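Tessier bench gripper, finger service
Zullau workshop gallery
Posted Apr 14, 2021

Quick page for the crew out at Prorkbridge, who asked how we look after the hand-held gripper on the Brurero bench. Not the full manual. Just the bits that get skipped when it's busy. Captions are short, sorry, typing between jobs.

Gripper is unit 1064. Two fingers, one bracket each. Gets a service every 6 weeks, sooner if the grip starts feeling sloppy. Takes around 3 hours if you do the lot, less if the pads are still good.

Before you start: gripper off, trigger released, long sleeves rolled up. Keep a tray handy for the screws, they're tiny and the shop floor eats them. Wipe the fingers down with a damp cloth, no solvent. Solvent makes the faces go tacky and then everything sticks to them, ask us how we know.

Fingers open, nothing in the grip
Wide open over the bench, a black finger each side. Do your looking at this stage. Flat inner faces first, for nicks and shiny patches, then the small round hole along the top of each finger. Grit packs into those, clear it with a wooden toothpick, not a scriber.
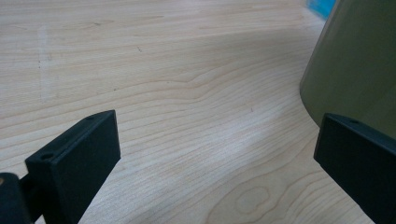

Finger screws
Snug, then a quarter turn. No more than that. Do both sides the same or the fingers close crooked and you'll be chasing it all arvo. If a screw spins without biting, stop and pull the bracket, dont just wind it in harder.

Closing check
Close slow on a strip of paper. Should hold evenly top and bottom. Paper pulls out of one end = finger is toed in, back off that side and go again. Write the result in the log even if its fine.

Pads and spares
We keep 2 sets of fingers in the grey drawer, matched pairs, taped together. Please don't split a pair. One new finger with one worn one never lines up and the colour of the tape is there for a reason (green good, red worn).

Still to come: trigger spring and cable strain relief. Will add when the next service comes round in April.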